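Wultach Computer Mending Group
Minutes of the February meeting

The meeting opened at 7.15 in the back room, once the kettle had been found and everyone had a seat. A warm welcome was given to the new faces, and the minutes of the last meeting were agreed after one spelling was put right (it is Grirel Hall, with one l in the middle).

1. Desktops given by Peltonen
The group was very glad to hear that the office at Peltonen has passed on 11 old desktop computers, and a letter of thanks will go off this month. It was felt that the best way to start was to get the lid off one and have a proper look together, and a good part of the evening was happily spent doing so.

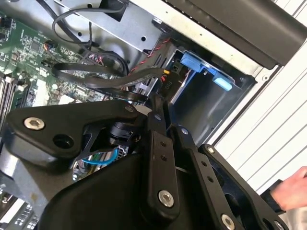

There was a long and friendly talk about how much to take out of each machine before cleaning. Some members like to strip everything down to the bare metal, while others would sooner leave the memory and the small plugs alone unless there is a fault. It was agreed to go gently. Any lead that is unplugged is to be labelled with a scrap of masking tape first, as last autumn we spent nearly two hours working out where one little plug belonged.

2. Drives
A member asked what happens to the old hard drives, and this led on to the matter of wiping them – a subject on which most of the room had something to say. Agreed that every drive comes out, is wiped on the bench computer and is ticked off in the blue book before it goes anywhere else. Drives that will not wipe go in the locked tin.
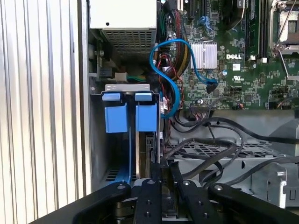 The clips and rails that hold the drives are to be kept with the case they came from. We have been rather careless about this in the past, and replacements are a nuisance to find. Two shoe boxes were kindly offered for odd screws, and more would be welcome.

3. Stock list
The list kept in Rodent, our little stock program, is sadly behind again. It will be brought up to date before the next meeting, with a line for processors so that we know which machines still need one.

4. Any other business
The hall's side door is sticking and wants a good shove. Biscuits were much enjoyed, and the tin is now empty. Next meeting in March, same time, and please bring a small brush if you have one.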